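5. Laying the table for autumn

This section covers the autumn setting on the white Welik table: mug, plate and pumpkins, with the green cloth behind. It assumes the table is already standing and level (section 3) and the pole is up (section 4). The spring and winter settings use the same table and most of the same steps, but the winter one has its own box and its own page.

What you need

Light blue mug
Lavender plate
Two small decorative pumpkins
Green backdrop cloth
Soft dry cloth, and a second one slightly damp
The box marked Flulcombe Autumn, with its dividers

The pumpkins are kept in the bottom of the box, below the divider. Take the divider out first, then the pumpkins. If you tip the box, everything comes out at once and the plate usually lands last, on top of something.

5.1 Preparing the table top

1. Clear the table top completely, including tape and pencil marks left by whoever used it before you.
2. Wipe it with the damp cloth, working from the back edge to the front.
3. Dry it straight away with the second cloth. The white surface shows smears once the lights are on, especially towards the middle.
4. Check the holes at the back corners. Anything small that rolls into one will end up on the floor, so set the pieces down well away from them.

Note: The faint grey lines on the surface are part of the table top and will not wipe off. Please stop trying. We have had one top returned to Turkeck with a dull patch where a scouring pad had been used.

Caution: Do not use bleach or cream cleaner on the table top.

5.2 Hanging the cloth

1. Pull the table forward so that there is more than 300 mm between its back edge and whatever stands behind it. You will need to get an arm in there, and sometimes a shoulder.
2. Shake the green cloth out away from the table. It collects lint in the box.
3. Hang it from the rail with the hemmed edge at the bottom.
4. Even out the width from one side to the other, then let it drop.

A few soft folds in the cloth do no harm. Sharp creases from storage are another matter, and if the cloth has been folded for a long time it is best hung the evening before. Do not iron it while it is hanging - the rail marks it.

The hem doesn't need to touch the table. A dark gap between cloth and table top is quite normal when you look at it from the front, and closing it only pulls the cloth tight.

Caution: Keep loose cables clear of the place where you stand and reach. Lift them to one side before moving the table, and check them again afterwards.

5.3 Placing the pieces

Work from the back of the table to the front. It saves reaching over things you have already put down.

1. Put the mug towards the back, on the left. Stand it on its base with the handle pointing right, to the middle of the table.
2. Put the plate to the right of the mug and a little nearer the front. Lay it face up and leave it empty.
3. Put the orange and white striped pumpkin to the right of the plate. It is squat and sits well on its own.
4. Put the other pumpkin wherever there is room, clear of the plate. Its place can change from day to day.
5. Step back and look at the table from the front, then from each side.

The usual mistake is bunching. People lay a table as if someone were about to eat at it, and then the mug and the plate end up touching. Leave bare table around each piece.

Lift the plate by its rim with both hands. Pushing it across the surface is quicker but it will mark the underside sooner or later. Lift the mug by the body if your hands are full and the handle is awkward to get at.

Note: If a piece has been moved during the day, you don't need to lay the whole table again. Put that piece back and leave the others.

5.4 Lighting

The overhead lights at Flulcombe leave a bright spot on the table top near the back. You can shift it a little by turning the table, but you cannot get rid of it. Keep the plate out of it, as its rim catches the light easily enough without help.

If the whole surface looks washed out, switch off the row of lights nearest the window side first. The pale purple of the plate is the first colour to go, and the blue of the mug goes soon after.

5.5 Changing the setting during the day

The pieces may be moved around or swapped as often as you like. Two things to keep to:

Move one piece at a time and set it down before picking up the next.
Never put a pumpkin in the mug. It fits going in and sticks coming out.

A spare plate is kept in the Yadav cupboard, on the same shelf as the cloths. If you use it, write it on the sheet inside the door.

5.6 Packing away

1. Take the pumpkins off first and wipe them with the dry cloth.
2. Pumpkins into the bottom of the box, then the divider.
3. Mug next, on its side, handle upwards.
4. Wrap the plate in the soft cloth and slide it down the side of the box, on edge.
5. Take down the green cloth and roll it. Folding is allowed in January only, when the long shelf is full.

If anything is chipped or missing, leave a note in the box with your name on it. Elínborg Kárason checks the boxes before each change of season and cannot chase a note that isn't signed.

Section last checked 6/11/20.

5.7 Pictures of the autumn setting 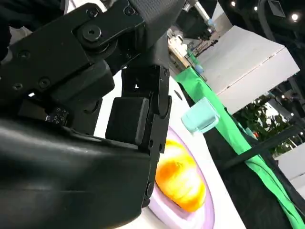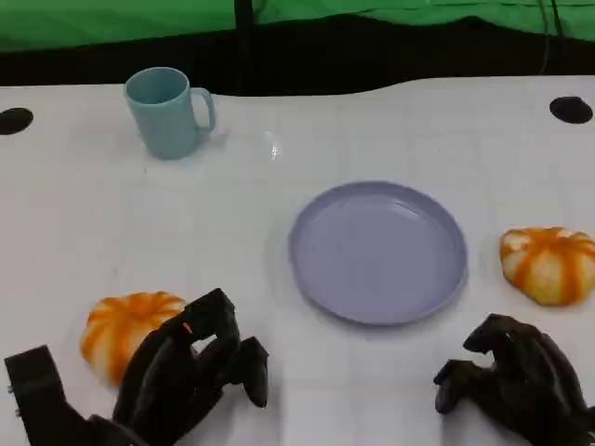
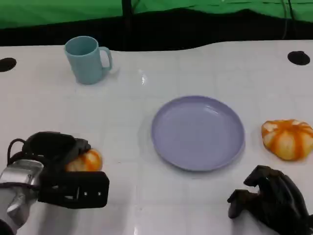 Mug at the back left with its handle to the right, in this picture and the one before it.

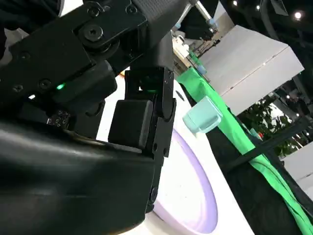
Damián Cabral has written to say that step 3 of 5.6 is the wrong way round for the newer boxes. Their divider sits higher, he says, and a mug laid on its side with the handle upwards stops the lid closing. He stands his upright in the corner with a sock round it, and would like to know if the spare plate is meant to go back in the cupboard or stay with the box once it has been used.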